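Costing the second arm: an equipment planner on grippers, plates and spares
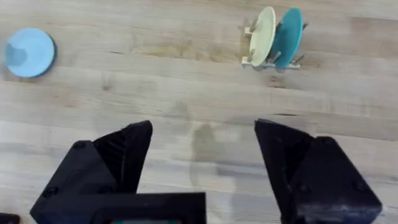 Wrist view over the plate bench, gripper open, two plates racked and one on the table.

Sep 27, 2026

Bronwyn Quinlan plans equipment purchases for Canus, which supplies kitchen and wash-up services to canteens. For the past year her budget has included a line for tabletop robot arms. The first is used at the company's Bamham site for trials in loading and unloading dish racks. A second is planned for December, and she is now settling what should be bought with it.

Her first point concerns the order in which things are priced. "People ask what the arm costs, and then they ask what it can do," she says. "I would start with the plate. What diameter, what rim, how many sizes in one shift. That decides the fingers, the fingers decide the payload, and the payload decides the arm."

The trial task is deliberately small. A plate has to be lifted from the table and stood in a slot beside its neighbours. Plates with a raised rim are easier to lift than flat ones, she says, but spacing in the rack is the tighter limit. The fingers need room on both sides of the plate as they release it, and a full rack leaves very little.

Canus has kept its spending on fingers low. Quinlan budgets 399 pounds a year for them, a sum that covers filament, screws and the hours to fit them. Bought fingers were quoted at 1713 pounds for a set, with a delivery time she was unwilling to plan around.

"I have nothing against the bought set. It would probably outlast ours," she says. "But we have changed the shape of the tip 5 times. If each change is a purchase order, you stop changing it, and then you are stuck with the wrong tip."

The changes were drawn up by Haris Bajwa, the technician at Bamham. He keeps a spare pair ready on the shelf and replaces fingers on a fixed schedule, whatever their condition. Quinlan asked for the schedule because wear was proving hard to judge by eye. "Haris can tell when a pair is finished. I can't, and neither can the person covering for him. A date on a sheet works for all of us."

The camera at the wrist was a late addition to the budget. The original plan had a single overhead camera on a stand, which was cheaper and simpler to calibrate. It lost the plate whenever the arm passed over it. Moving to the wrist solved that and brought other costs – a longer cable, a clamp, and a day of recalibration whenever the mount is knocked. She now enters recalibration as a separate line, in hours, and advises others to do the same.

Lighting was missed altogether. "The gripper throws its own shadow on the table, right where you want to see," she says. "We had nothing in the budget for lamps. We borrowed from the furniture line, and finance noticed." The December request includes a pair of diffuse panels for each bench.

On the choice of supplier she is cautious. Two were considered for the second arm. Paewai offered the lower price and Pavunano the longer service agreement. Her colleague Clem Katene, who handles contracts, scored both on the time taken to return a repaired unit, and this carried more weight than purchase price. The decision went to Pavunano by a small margin.

"An arm in a box at the repairer's is still on your books," Quinlan says. "We were without ours for over 2 weeks in the spring. I had staff time booked against it, and none of that came back."

She is open about what the figures do not show. The trial has not been compared with hand loading in a working kitchen, and she has refused to put a payback period in the request. Katene would have preferred one. Her view is that a number entered now would be quoted back to her for years, and that the second arm should be approved as trial equipment or turned down on the same terms.

Asked what she would tell someone preparing a first request, she goes back to the small items. Fingers, cables, clamps and lamps came to more than she had allowed, and each was approved separately, at a cost in meetings that she did not record. The new request puts them all on one sheet, with the arm listed last.

Bajwa has asked for one further item, a second dish rack of the same pattern as the first. It has been approved.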